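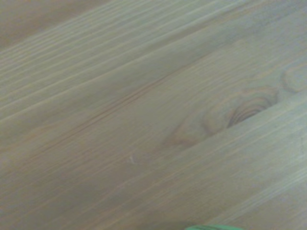
*A knot in the tabletop, seen close.*

Naima Filali has sold softwood tables out of the same two rooms on Tolentino Street for 11 years, and the question she gets most is about knots. Customers want to know if they'll fall out, if they'll leak sap, if they can be moved to the back.

"I tell them I can turn the table around," she said. "That's about as far as I can move a knot."

Her business is called Vikis, after a grandmother. She makes one model of table, the Simia, in three lengths, and she also takes in other people's tables for repair. I went to talk to her about what happens to a light wood top once people start using it. I have one at home and I have not treated it well.

Filali doesn't mind a dark knot if it's tight. She checks by pressing around the edge with her thumb and then tapping it with the handle of a screwdriver. A loose one sounds hollow. If it moves she drills it out and plugs it, or fills around it with clear epoxy, depending on how big it is and where it sits.

"The color is the other thing people ask about. They see a knot with orange in it and think it's a stain. I had a man try to bleach one. He brought the table to me with a white circle and the knot still in the middle of it."

Softwood yellows with age and light, she said, and it does so unevenly. A tray or a runner left in one place for a summer will leave a pale patch. She tells buyers to move things around for the first year, and she knows most of them won't. I asked if the patch goes away. It does, mostly, if you leave that area uncovered for a few months.

We talked for a while about what people put on tables. Hot pans are less of a problem than I expected. She sees far more damage from small things that stay put: plant pots, candle jars, bottles and cans that get parked on the wood and forgotten.

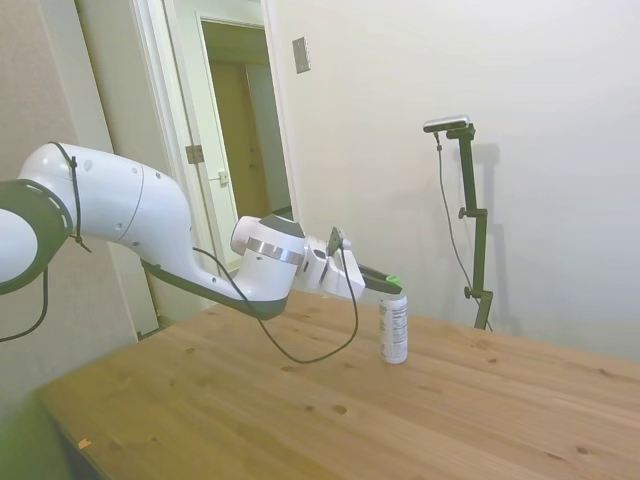 *A spray can with a green cap on the table. Anything with a round base is worth lifting now and then, Filali says.*

"A metal rim and a little bit of water, that's all you need for a ring," she said. "You don't even see the water. Somebody wipes down the table and wipes around the can. They never pick it up. The water goes under and sits there."

Her method for a fresh ring is plain. She dampens the whole top with a wet cloth, lets it dry overnight, and looks again. Sometimes the ring has evened out. If it hasn't, she sands lightly with 220 grit along the grain, going well past the mark in both directions so there's no dip. Black rings are harder. Those come from iron reacting with the wood, and she uses oxalic acid on them with gloves and a window open. She would prefer that customers leave that one to her.

For everyday cleaning she recommends soap flakes in warm water, wrung out until the cloth is nearly dry. For a few years she sold a finishing oil called Elix along with each table. She stopped last November when people kept putting it on too thick.

"The directions said thin coats. I said thin coats. Then I'd get a call that the table was sticky. One woman had put on four coats in a weekend and she couldn't lift her newspaper off it."

Now she sends tables out with a soap finish, or with nothing on them at all if the customer wants to do it at home. Either way there's hardly any shine. Some buyers are disappointed by that, and she shows them the sample board in the front room – one half lacquered, one half soaped, both used as a lunch table by her and her assistant since the shop opened. The lacquered half looks better from the door. It also has a chip by the corner that can't be fixed without stripping the lot.

I asked her about tops made from strips, since mine is one and I had always assumed it was the cheap option.
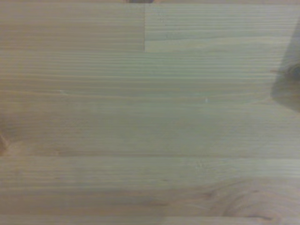

"It's cheaper, sure," Filali said. "A wide board costs more and you have to find one that's dry. But a wide board wants to cup. You glue up strips and they argue with each other and the top stays flat."

The strips rarely match. One piece comes from near the outside of the tree and the next from somewhere else, or from a different tree, and after a year in the light the difference gets stronger. She lays them out on the floor before gluing and swaps them until she's satisfied or until it's time to go home. End joints she tries to stagger so two of them don't land side by side.

A new Simia in the middle length costs around 700 dollars. The longest is 2,000, a jump she explains by the legs, which have to be made differently, and by the delivery. Repairs she prices after seeing the table.

I showed her my own on my phone. It has a gray area near one end where a dish rack used to stand. She enlarged the picture and looked at it for some time.

"Is it rough there, or only gray?"

Only gray, I said.

"Then sand it by hand, and do the whole top or you'll see where you stopped. And put the rack somewhere else."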